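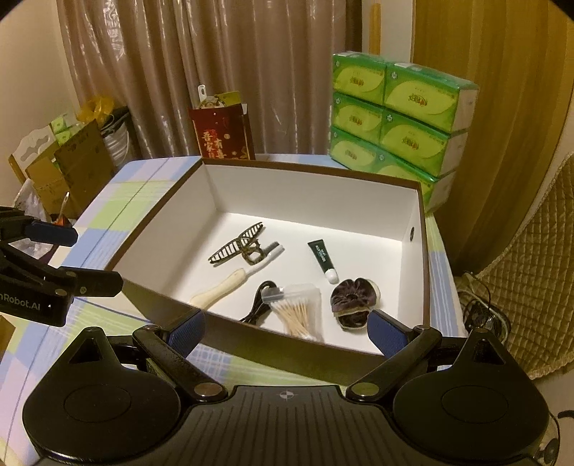
Mixed small items in a white box, two grippers. Box is on a bed.

Small-item sorting - is any of this ready for a normal house?

Posted in: Automation > Domestic and light shop

renen_tool
Posts: 300
Starting a separate topic because the vacuum thread has wandered off. My question is narrow. Take a box of unrelated small objects like the one in the picture: hair claw clip, toothbrush, squeeze tube, coiled cable, clear case of cotton swabs, dried mushroom. The job is to take each thing out and put it where it belongs. A ten-year-old can do it without instruction. Can any machine you could put in a bedroom do it today, unattended, with a failure rate you would accept?

My position is no, and that the gap is in contact, with perception mostly solved. I can get a decent label for each of those objects from a stock detector. What I can't get is a reliable first grasp on a toothbrush that has something lying across it.

dhalilovic
Posts: 24
I disagree with "mostly solved". Look at the clip. One half has black and white striped teeth, the other half is tortoiseshell. A segmenter will quite happily return that as two objects, and then you plan two grasps on one rigid part. The swab case is clear plastic with the contents showing through the lid, so depth on it will be poor with any structured light unit I have used. You can get a correct label and a useless mask at the same time.

Agree about the toothbrush. It overlaps the clip, so the order of removal matters, and order is where most of the pipelines I have tested fall down.

Despina

renen_tool
Fair on masks. I would still put that down as an engineering problem with a known route. Multiple views, move the wrist, look again. Contact has no such route that I know of.

sepulveda_cells
Posts: 1,019
You are both measuring the wrong thing. Cycle time decides whether this is useful. We run a kitting cell at Sepúlveda with two arms and parallel grippers, 16 part numbers, presented loose in shallow trays. First-attempt grasp is good. The regrasp is what kills the rate. Each missed pick costs us 19 seconds by the time the arm has backed out, re-imaged and replanned. A person misses a pick and corrects it before noticing.

In a house you can argue nobody is watching the clock. Then you have to explain why the owner would pay for it.

old_lathe
Dishwasher takes two hours and everyone owns one. Cycle time is irrelevant if I am asleep.

sepulveda_cells
A dishwasher does not have to find the plates.

old_lathe
True, and I load it, so I suppose I am the robot.

Stavros_L
Posts: 86
Stavros Lazarević, I do end effectors, so apply the usual discount to my opinion.

On finger pads. The blue textured ones in the picture are the sort of thing I would start with for a mixed box. A hard flat jaw will hold the toothbrush handle and not much else in there. But a textured pad does nothing for you when the limit is access. The low items next to a wall are the ones to worry about. You need finger thickness plus opening clearance between the part and the wall, and for anything lying close to the side you don't have it. A human slides the object toward the middle first with one finger. Very few controllers I have seen will choose to do that on their own, although all of them can execute it if you script it.

The upright tube is the easy one. Pinch below the cap, lift. I would expect that to work nearly every time with equipment from ten years ago.

dhalilovic
Would you pinch it without knowing how full it is? Squeeze tubes are the one item in there where grip force has a consequence outside the grasp. A loose cap and 20 N and you have another chore.

Stavros_L
Force limit at the finger, set low, slip detection to raise it. Standard practice. I take the point that most hobby grippers have neither.

renen_tool
What about the cable? I notice everyone has skipped it.

Stavros_L
Because it is coiled, which is the kind case. Pick the bundle as a lump. If the coil holds, you have moved a lump. If it opens in the air you are in deformable object territory and I would stop the run. Uncoiled with a connector under another part, I would not quote for it at any price.

flamine_user
Posts: 7
We have a Flamine unit on trial in a laundry room, on a fixed bench. It sorts socks and small towels. It is slow but I have stopped checking it. So I would say yes, machines can do household chores, if the chore is one thing and the bench does not move.

sepulveda_cells
That is a shop cell installed in a house. Nothing wrong with it, but it answers a different question.

flamine_user
The socks are sorted either way.

dhalilovic
It does matter for the original question. The work surface here is a plaid cover on a bed. It is soft, so the box can shift or tilt when a finger touches the wall, and the pattern gives you strong edges everywhere outside the rim. On a bench I would calibrate once. On a bed I would want to re-register the box before every pick. Then look at the rest of the room: tissue packs in two columns, a gift bag, cardboard boxes on the left, more cables on the floor by the furniture. "Put it where it belongs" means moving through all that to a destination. I would estimate the box is a quarter of the problem.

renen_tool
I left the destination out deliberately, but yes. Nothing about a dried mushroom tells you it goes to the kitchen and the toothbrush does not. A language model will give you the right answer for both. It won't know which shelf.

old_lathe
Would it give you the right answer on the mushroom? Dark, ruffled cap, purplish brown. I had to look twice myself. And would it know how hard it can hold one? I have crushed them getting them out of the packet.

Stavros_L
Dried ones vary a lot. Some are like leather and some go to crumbs. I would treat it as fragile and use the lowest force setting. The pad texture may mark it, which matters if you sell them and doesn't if you are making soup.

sepulveda_cells
I will put a number up so there is something to argue against. For six mixed items in an open box, fixed surface, bins at known positions, no time limit, I would accept one human intervention in 24 boxes. On our cell with unseen parts we are nowhere near that. Rilside claimed up to 300 boxes without a stop at their open day in March. They would not say whether the contents changed between runs.

dhalilovic
I was at that one. The contents were changed, the arrangement was not. Every item had clear space on all sides. No overlaps.

sepulveda_cells
Then it is a placement demo.

renen_tool
One in 24 is stricter than I would have set for a house. I would take one in 16 if it stops cleanly and leaves the rest of the box alone. The bad failures for me are the ones where it carries on after dropping something.

If anyone wants to run it on their own hardware, I suggest overlaps required, at least one deformable, at least one transparent, box against nothing so it is free to slide. Report interventions and drops separately. Post the gripper type and finger width as well or the results can't be compared.

Stavros_L
Add the gap between the nearest item and the wall. I can bring two sets of fingers to the next meet, 19 mm and something narrower.

flamine_user
Can I enter with socks

renen_tool
One sock counts as the deformable.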